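Pay for the second arm, or leave cooking out of the brochure

Ásdís Hauksdóttir

Flolex now lists its bench kit in two versions. The single-arm set costs 2000 euros a month on a rental plan, and the two-arm set costs 3814. The sales sheet presents the second arm as an upgrade for busy sites. I think that is the wrong way to sell it. For kitchen tasks the two-arm set is the product, and the single-arm set is a part of it.

Consider a lidded pot. One arm can take off a lid and put it down. It can then reach into the pot. What it can't do is hold the pot still while it reaches, and a light steamer on a smooth base will shift if the fingers touch the wall. A person steadies the handle with the other hand and never thinks about it. A single-arm kit has to solve the same problem with clamps, mats or very slow motion, and each of these has to be set up again when the cookware changes. 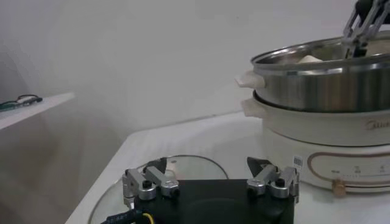

Two-arm set at a hot pot with steamer tier. Lid on the table, one gripper inside the pot.

The grippers deserve a fair word. They are linkage types with pointed pads, and the fingers open wide. Narrow tips suit work inside a rim, where a broad jaw would foul the side. The cost is contact area. A small pad puts all its force into a small patch, and soft food marks easily. Flolex supplies one force setting for "food" and leaves the rest to the customer. I would want at least a separate value for dough and one for anything firmer.

Cabling is my other complaint. Kári Mikkelsen, who fitted the set at Skatville in June, routed the wrist leads twice before he was content with the slack. The manual gives this half a page. Steam gets a single line, which advises the user to "avoid prolonged exposure". No duration is given and no temperature. For a kit advertised with cookware, both figures belong in the data table.

Ditte Vestergaard has argued to me that most buyers will start with one arm and add the other later. The price list works against her. Adding an arm after delivery costs 3952 in one payment, plus a new calibration visit. A buyer who means to handle pots should order both at the start. A buyer who only moves boxes can save the money.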